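How to Clear a Shared Table and Keep It Clear 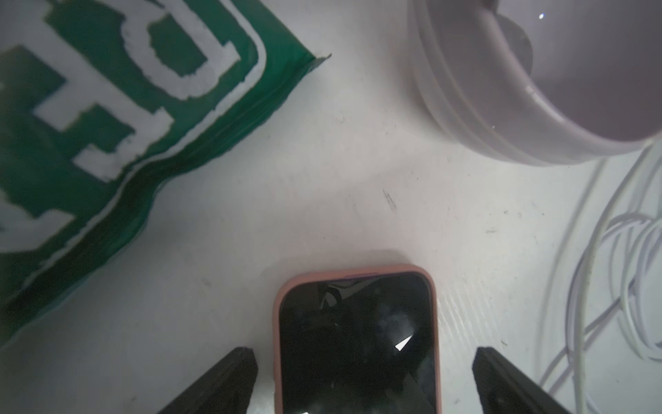
Plinmont House, Residents' Housekeeping Team

In our house the white table by the window is used for everything. People eat there, charge their phones, open the mail and leave things "only for a minute". By Friday there is no place for a plate. I wrote these instructions for new residents, but they can be used for any table which belongs to more than one person.

A green package, a phone in a pink case, a round container and a white cable make a good group to practice with. They are four different kinds of things, and each kind has its own rule. If you learn the four rules, you can clear almost any table.

What you need

One tray or shallow box, large enough for the things you can not decide about
A soft cloth, slightly damp
A second cloth, dry
Two or three cable ties of the fabric type (a hair elastic is also fine)
Clips for open packages
A pencil and some paper tape for labels

You do not need to buy special organizers. We bought a set of eight small boxes from Zupan when we started, and most of them became one more thing standing on the table.

Step 1. Look before you move anything

Stand at the table and decide for each thing which kind it is: food and packages, personal electronics, containers, or cables. Do not pick up things yet. When I start to carry at once, I make three trips to the kitchen with one thing in each hand, and I forget why I went.

If there are papers on the table, put them together in one pile and leave them for the end. Papers take the most time, because you begin to read them.

Step 2. Phones and other personal electronics

Always start with the phone. It is the most expensive thing on the table and it is usually lying flat, near the edge, where an elbow or a wet cloth can reach it.

Put phones on the shelf by the door, screen up. Do not put them in the tray with other things. Do not turn off anything that belongs to another person, and do not answer it when it rings. If a phone is charging, leave it plugged in and move it together with its cable, if the cable is long enough. If it is not, ask the owner.

A bright case is a big help in a shared house. We had two black phones on the table one morning and each person went to work with the wrong one.

Step 3. Packages

Glossy film packages are slippery, and they do not like to stand. If you put them upright on a shelf they fall over slowly and then everything behind them falls too. Lay them flat or stand them in a box where the sides can hold them.

For each package, check these points:

Is it open? Then press the air out carefully, fold the top over two times and close it with a clip.
Is it empty? Then it goes in the trash now, not later. Look inside before you throw it.
Is it closed and full? Then it goes to the food shelf with the name to the front.
Is the date passed? Put it in the tray and ask in the kitchen. It may belong to somebody who still wants it.

Wrinkled packages often have crumbs in the folds. Hold the package over the sink and wipe it with the dry cloth before you put it away. A damp cloth can make a printed package sticky, at least with the cheaper ones.

If the package is yours and you share a shelf, write your name on paper tape and stick it on the back side. Please do not write with a marker directly on the film. It comes off on the hands and then on the wall.

Step 4. Round containers

Round containers are nice to look at but they waste space in corners. The best place for them is at the front of a shelf, or one inside the other if they are the same size.

Look inside first. An open container on a table collects small things: coins, screws, bread clips, one earring. Empty it on a sheet of paper, sort what you find, and then wash or wipe the container. If it has ridges on the outside, go along them with the corner of the damp cloth. Dust stays in such lines and you do not see it until the light comes from the side.

A container may stay on the table only if it has a job. We agreed on one container for keys, and it stays empty of everything else. When I find a tea bag in the key container, I put it back in the kitchen and I say nothing, but I think about it.

Step 5. Cables

Cables should be last of the small things, because they lie around and under everything else. If you pull a cable first, you pull the rest of the table with it.

Unplug it from the wall first. Then hold one end in your left hand and make loose circles, as wide as your hand or a little wider. Let the cable choose its direction – do not force it. If it begins to twist like a rope, open the last circle and turn the cable a little between your fingers. Tight winding is bad for the part next to the plug, and that is where most of our cables have died.

Close the coil with a fabric tie, not too strong. Hang it on a hook or lay it flat in a drawer. White cables all look the same, so put a small paper label near one end with the name of the owner or the device.

Step 6. Wipe the table

Now the surface is free. Wipe it with the damp cloth in long lines from the far side to you, and then with the dry cloth. White tables show coffee rings and pencil very clearly. For these marks use a drop of dish soap on the cloth and wait a minute before you rub. Do not use the rough side of the sponge! Our old table in Wastilville became gray in the middle from this, and it could not be repaired.

Clean the edges too. People hold the edge when they sit down.

Step 7. The tray

Everything without an owner goes in the tray, and the tray stands on the low cabinet, not on the table. We write the day on paper tape and keep the things for 2 weeks. After this time they go to the box at the Clisen laundry room, where anybody may take them.

How to keep it clear

Before you go to bed, take away what is yours. Only yours – if you start to clear for others, you will be angry by the end of the month. Put the charger back in the drawer also when you will need it again in the morning.

If the table fills up again in one or two days, look at what comes back. With us it was always chargers, so we put a power strip on the shelf by the door. Now most people charge there, and the table is used for dinner.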